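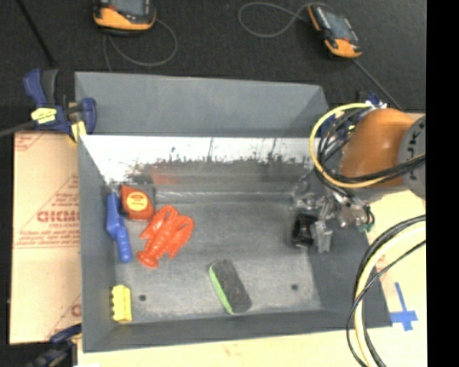 Athina Theodorakopoulos
Writes about secondhand things and small rooms, Elldale

4 min read

I don't believe in the odds-and-ends bin. Every organising book tells you to keep one, a single honest container for whatever has no home, and you're meant to sort it once a month. I've read the advice in Zondholm's newsletter and in Torvik's, and neither explains why the plastic lobster would be easier to deal with in a month than it is now.

Consider what ends up together. A bright orange-red lobster, a blue plastic thing shaped like a tool, something that looks like a tape measure with a yellowy-orange label on it, a small yellow block with a bumpy edge, and an eraser or brush with a green side. What category is that? Colourful, I suppose.

The grey bin itself gets praised for being tough. Fine, but look at the back wall, scuffed dark in patches and scratched up and down. I'd call that a worn bin. It also has holes in the floor, so forget about keeping pins in it.

My sister Cilla swears by hers. She says she knows where everything is — in the bin. I paid $86 for a set of drawers and still can't find the scissors, so maybe she's ahead.

Comments (2)

Marg: We have 8 of these bins and I regret most of them.

tomw: Keep the lobster.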